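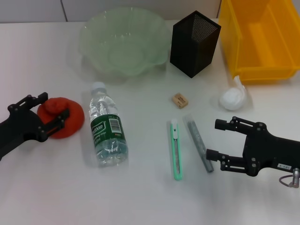
4.3 Failure case: grip held after stop

The fault showed up in the mixed tabletop task, not in the single-object runs of Section 4.1. Short version: operator hits the stop, both arms freeze as they should, but the left gripper keeps its closing force. On a hard object that is a nuisance. On a soft one the fingers keep sinking in until the motor current limit trips. We did not plan to report on this and the logging was not set up for it, so some of what follows is thinner than we would like.

Setup as in Section 3. Two arms, parallel-jaw grippers, white table, household objects in no fixed layout. Fig. 4 gives a typical layout: soft red object under the lower finger of the left gripper, right gripper open near the gray stick, water bottle on its side between them along with the smaller items. Objects at the back (green bowl, mesh pen holder, yellow bin) are used as obstacles or as places to put things, depending on the instruction.

Figure 4. Mixed tabletop task. Left gripper at the soft red object; right gripper open.

12 shares | 3 comments

We ran 40 trials in May with the Wurklow controller. The held-grip fault was logged in 11. All 11 were on the left side, and all had a soft or thin-walled object in the fingers at the time of the stop. Hard objects may well trigger it too. With a hard object the fingers can't travel any further, position error stays small and our detector has nothing to fire on. So read 11 as a floor.

Cause, as far as we have it. The stop signal goes to the arm controllers directly and to the grippers through the Wermont bridge, which keeps a short command queue. If a close command is already queued when the stop comes in, the bridge forwards the close first and then drops the stop as a duplicate of the arm stop. Why it treats the two as duplicates is a matter of message IDs: both get the same one if they are issued in the same cycle. The right gripper is polled first and mostly escapes. Swapping the polling order moved the fault to the right side, which settled the question for us.

The bad trial was number 5 after the firmware update. Plastic bottle, grasped near the middle, stop pressed because the wrist was drifting toward the bowl. Arms froze. Gripper kept closing, the bottle buckled and the cap let go, water over the table and into one cable connector. No one hurt. Kolbrún Ketilsson was at the stop button and reached in to pull the bottle free before drive power was cut, wich is the part that worries us most. The status light was already showing "stopped". Going by the light her hand was safe. It wasn't, the fingers were still under load and would have followed the bottle shut.

Bench measurement afterward: force on the pad kept rising for around 2 seconds after the stop, then held level till power off. We measured on one gripper only, with a foam block. Peak values are left out here, the load cell had drifted and we don't trust them.

Fixes tried:

(a) Clearing the queue on stop. Works for the queued close, but it also clears a queued open, and then a held object can't be released without a restart. Dropped.

(b) Separate message IDs for arm and gripper stops. In use now. No held-grip faults logged since, though the number of runs is small and we have not gone back to the full object set.

(c) Status light tied to gripper motor current as well as arm state. Also in use. The light lags a bit. Annoying for operators, who tend to press the stop a second time.

(d) Hard cut of gripper power on stop. Safest on paper. Heavy objects get dropped, and for the Grurnedero site, where the arms work above a conveyor, that was turned down. Still open.

The lab rule changed too: hands stay out until drive power is off at the switch, whatever the light says. It should of been the rule from the start.

Related reports are few. Snorradóttir's note on bridge latency describes a late stop but not a dropped one, and the timing there is well under what we see. We think the same ID clash could be present in any setup that routes arm and gripper stops by different paths and merges them later, but have tested only our own. Trials with the fault are kept in the success rates of Table 2 and counted as failures, including those where the object had already been placed correctly before the stop was pressed. Leaving them out would raise the left-arm figure and we saw no good grounds for it.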